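3. Study area and methods

3.1 Setting

The study was carried out in Cloltum, a town on the Zuner river where household recycling has been sorted at home for longer than in most of the region. Waste pickup is handled by a single contractor, Sandhu, which empties street containers on a fixed route. Residents who do not want to wait for pickup can carry their material to the Stukia drop-off site on the east side of town.

We were interested in how people in apartments store recyclables between trips outside. Earlier work on household sorting has looked mostly at distance to the container and at the fees charged for mixed waste. Storage inside the home has received less attention, although it takes up floor space that many tenants do not have. In our first round of interviews, lack of space in the kitchen was mentioned more often than distance, cost, or confusion about the rules.

The sample was made up of 200 households in 17 apartment buildings. All of the buildings had at least four floors and none had a chute. Households were contacted by letter in June and again by a note left at the door. Buildings where a new container had been put in during the past year were left out, as were student residences, where turnover is too high to follow the same household over time.

3.2 Materials

Each household in the test group was given three small open bins of equal size, one for each of the streams collected separately in Cloltum. Soft-sided bins were chosen over hard plastic ones after the pilot, in which several tenants said that rigid containers would not fit beside the refrigerator or under the sink. Signs were kept to one word. A longer version that listed accepted and rejected items was tried in two of the buildings and dropped, as tenants told us they did not read it. 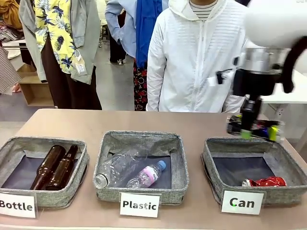

3.3 Procedure

The study ran for 13 weeks. Households in the test group received the bins in the first week, together with a one-page letter that gave the pickup days and the opening hours at Stukia. Households in the comparison group received the letter only. Neither group was told which measures would be compared.

At the start and end of the period, one adult in each household filled out a form on where recyclables were kept, how often they were taken out, and who in the home usually did it. The form also asked how sure the person was about where to put 7 common items. Glass jars with metal lids and coated paper cups were included on purpose, because the rules for both had changed shortly before the study and the town's own leaflet was out of date. The form closed to new answers on 1/12/23.

Sorting at the bins is done item by item by hand, and we did not ask tenants to rinse or flatten anything beyond what the town already requires (Figure 1). Tenants were free to place the bins wherever they liked and to move them later. They could also stop using them, in which case we asked them to note the week in which they stopped.
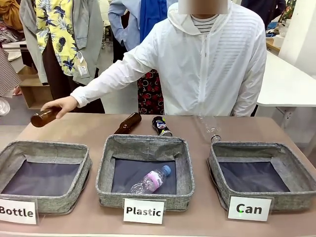

Figure 1. Holding a brown glass bottle over the left bin. A clear plastic bottle lies in the middle bin.

Contents of the shared containers were checked by building and not by household. This limits what can be said about any single home, but it avoided opening bags that could be traced to a tenant. The material was spread out on a tarp at the Stukia site, separated by type, and weighed. Items that belonged in another stream were set aside and weighed again as misplaced material.

3.4 Analysis

The main measure was the share of misplaced material by weight in each stream. Glass is heavy compared with the other two streams, so the streams were analyzed separately and no combined figure was calculated. Forms with more than half of the answers missing were removed. Where a household had moved out before the end of the study, its first form was kept for the description of the sample but was not used in the before-and-after comparison.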